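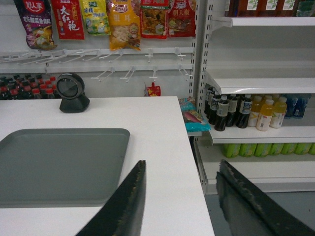 Fiona Kinnear, Opinion Editor

Jobs > Editorial > Freelance and contract

Print this page | E-mail to a friend

Columnist wanted, immigration and border policy

Quick one before the new year. Waver needs a regular columnist on immigration, asylum and border politics. Kvido Bartoš is leaving us for a book and the slot has to be filled fast.

What it is: one column a week, 800 words is too long, 500 is right. Filed by noon the day before it goes up. Plus the odd short piece when something breaks, a court ruling, a vote, a minister saying something daft.

We have 2540 paying subscribers and they write in. A lot. Last column on deportation flights got 359 comments and I read every one. You will be expected to answer a few, politely.

Politics: we lean towards tighter rules and most of our readers do too. You don't have to agree with all of it. You do have to argue properly and get your facts right. If you say the papers are burying a story, link to the papers. If you quote a figure, tell me where you got it. No slurs, no stuff lifted off forums, no naming private people who've done nothing but turn up in a queue.

Would like: someone who has sat through a tribunal hearing or worked in local goverment, housing, the courts, a border town. Legal training handy. Journalism degree, don't mind either way. A second language would be good, Kvido did a lot of reading in Czech and we'll miss that.

Pay: £80 a column, same for the short pieces. Paid monthly. It isn't a fortune, I know. Six months to start, then we talk. Work from wherever you like.

To apply: two samples, published or not, and three ideas for columns you'd write in your first month. One para each. No CV longer than a page please. Put COLUMN in the subject line or it will get lost, and use the e-mail link at the top of the page.

Can't reply to everyone. If we like your ideas but pick somebody else we won't nick them, will ask you to write it and pay the ususal rate.

FK

Filed under: Work for us, Comment desk, Immigration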